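Dustby Brings Its Cellden Hand Balm to Pharmacies and Small Shops

ULLHAM, September 17, 2023. Dustby, a maker of plant-based care products for skin and hair, announces today that its hand balm Cellden can now be bought in 163 pharmacies and small shops. Until now the balm was sold only in the company's own store in Ullham and at local markets. The first delivery to the new shops has already left our workroom, and a second one is planned before the end of the month.

Cellden is made from beeswax, sweet almond oil, shea butter and a calendula extract which we prepare ourselves. The dried flowers stay in the oil for seven weeks in closed glass jars, in a dark room, and the jars are turned every morning. After this the oil is passed through cotton cloth two times and is mixed with the melted wax at low heat. There is no water in the balm, and no perfume has been added. It smells a little of honey, and some customers tell us it smells also of hay.
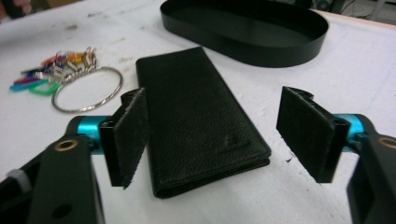

The wish we heard most often from our customers was for a balm that can be used in the middle of the day. Many people like a rich balm in the evening, when they can put on cotton gloves and go to sleep, but they do not like it at work. With the first recipe we had the same difficulty. A black leather wallet with a fine pebbled grain shows every greasy finger, and the same can be said of a telephone or a sheet of paper. For this reason the part of the wax in the new recipe is higher and the part of the shea butter is lower. The balm feels harder in the tin, and it needs to be warmed between the palms before use. We ask for a little patience with it, above all in a cold room.

The calendula comes from the Mtshali farm, which has grown flowers and herbs for our company from the beginning. The heads are picked by hand in dry weather and are spread on racks under the roof. This year the summer was rainy, and the harvest came later than we wished. The quality is good, and the color of the oil is even deeper than it was last year. Mtshali has agreed to plant a second field for us, where also chamomile will grow. What we will make from the chamomile is not decided yet.
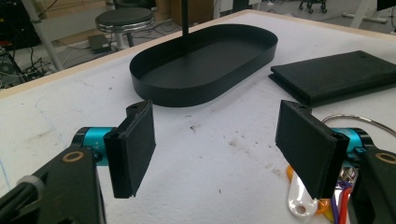 How to use the balm

Wash the hands with warm water and a mild soap, and dry them well, also between the fingers. Take a piece of balm the size of a pea. Rub it between the palms until it is soft, and then spread it over the back of the hands, the knuckles and the skin around the nails. Wait a few minutes before you touch fabric. For very dry hands, use it once more before bed in a thicker layer.

The balm can be used on elbows and heels too. A very small amount on the ends of dry hair is also possible, but please begin with less than you think you need, as wax is not easy to wash out.

Cellden is a cosmetic product. It is not a medicine and should not be put on open wounds. Persons who are allergic to bee products, nuts or plants of the daisy family should not use it. We advise everybody to try it first on a small place on the inside of the arm and to wait one day. 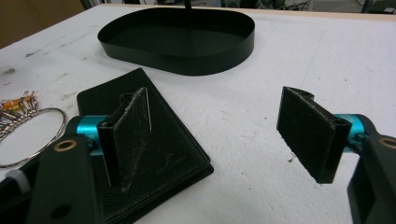
A set of keys and a black leather wallet on a white tabletop.

Before the new recipe was accepted, we gave it to 223 customers of the Ullham store, who used it at home and returned a short paper form to us. The most common remark was about the lid of the tin, which was difficult to open when the fingers were already oily. The lid has now a wider edge. Several people asked for a bigger size for the family.
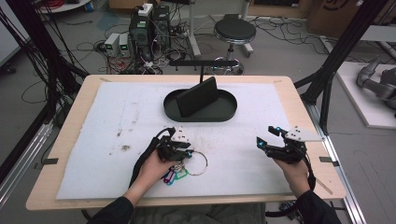
This bigger size will come in a limited number of 500 glass jars, sold only in our own store in Ullham. The empty jars can be brought back to the counter, and we will wash them and fill them again at a lower price. For the shops and pharmacies only the small tin is offered at the moment, in cartons ready for the counter. Each carton contains an open tester and printed instructions in large letters.

Shops that wish to sell Cellden can ask for a sample and a price list at the Dustby workroom in Ullham. Journalists are welcome to visit the workroom on a working day, when it is arranged before.

About Dustby

Dustby makes balms, soaps and hair oils in small batches in Ullham. The company works with growers it knows personally and prints the full list of ingredients in everyday words on every package. Its products are sold in its own store, at markets and now in selected pharmacies and shops.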